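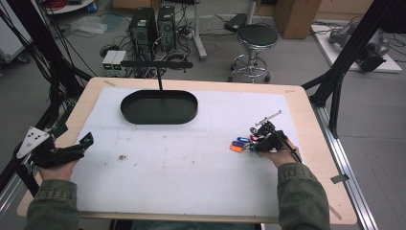
Arbeitsplatz und Ablauf

Für unsere Projektarbeit haben wir untersucht, wie sich die Unterlage und das Ablagegefäß auf das Einsortieren kleiner Teile auswirken. Bearbeitet wurde das Thema von Jeptoo Koech, Otakar Jurčo und Nia James im Dezember.

Als Arbeitsfläche diente ein heller Holztisch mit einer großen weißen Platte. Das dunkelgrüne ovale Tablett steht hinten auf der Platte, die bunten Kleinteile liegen rechts davor. Der erhöhte Rand des Tabletts soll verhindern, dass Teile beim Ablegen wegrollen.

Ein Durchgang beginnt mit den Teilen auf der Platte und endet, wenn alle im Tablett liegen. Insgesamt wurden 400 Durchgänge ausgewertet, je 100 pro Anordnung. Die Startpositionen wurden vorher mit Lertchai Ratanaporn abgesprochen und in einer Tabelle notiert.

Ergebnisse

Bei 40 Durchgängen fiel mindestens ein Teil neben das Tablett. Die meisten dieser Fälle traten auf, wenn die Teile eng nebeneinander lagen -- sie verschoben sich dann beim Greifen gegenseitig. Die Farbe hatte keinen erkennbaren Einfluss.

Die weiße Platte zeigt graue Schleifspuren. Ob sie das Rutschverhalten verändern, haben wir nicht gemessen. Für die Fortsetzung ist ein Vergleich mit einer neuen Platte vorgesehen, außerdem ein flacheres Tablett.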